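Work > Part-time > Sorting and packing

Block sorters wanted, Vanby workroom

3 min read

Need people. Soon please. We have 19 on the list already and it isn't enough, so pass this on if you know someone with steady hands and free mornings.

The job is sorting and packing colored blocks for the Landberg sets. Red ones, green ones. Reds are the long ones, greens are shorter. They come to you mixed up in a metal bin, you get them out of the bin, check them, put them where they go. Then the next bin. It's not hard but it is fussy, and we do look at your work afterwards.

What we want from you:
- tells red from dark green without stopping to think (our greens are dark, please test yourself under an ordinary lamp first)
- OK standing at a table, stools are there if you need one
- can lift a full carton, 30 pounds
- turns up. Really. Last October we lost half a team in the first week and I was packing til midnight

No experience needed. If you've done kitting, shelf picking, mail room, anything like that, put it in your message, one line is enough. 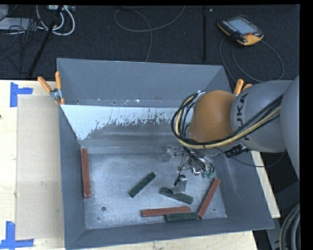 Shifts are four hours, mornings or afternoons, you pick one and stick with it. Breaks are paid. Coffee is free, lunch is not, there's a fridge. Training is one shift, also paid, with either me or Stępień depending who's in. You'll learn the bins first, then checking, then cartons. Most people are on their own by the second shift.

Checking means: pick up the block, turn it over, run a thumb along the edges. Chips go in the reject tray. Small marks are fine, we don't reject for marks. Not sure, ask. Please don't guess and don't hide a bad one at the bottom of a carton, we find them and then the whole carton gets redone.

Few more things. Closed shoes. No rings or bracelets, they catch, and the bins are scratched enough allready. Hair tied back. Headphones OK in one ear only. Phones stay in the lockers except at break, and yes that includes me.

40 places to fill all together, mornings are going faster. Under 18s sorry, can't take you this time. You can apply with a friend and ask for the same table, we'll try.

Pay is by the hour, same rate for everybody, I'll send the rate sheet when you write so theres no confusion. Paid every two weeks. We are not an agency and there is no fee, if somebody asks you for a fee it isn't us.

To apply: write to Hiwot Gudeta, Nostance hiring desk, or leave a note in box 1218 by the front door of the workroom. Name, phone number, mornings or afternoons, the first day you could start. No resume, I won't have time to read it. If you need a table at a different height or anything else set up for you, say so in the note and it'll be ready for your first shift.

Notes in by April 3, 2019. I call everyone back, may be in the evening, so pick up if it's a number you don't know.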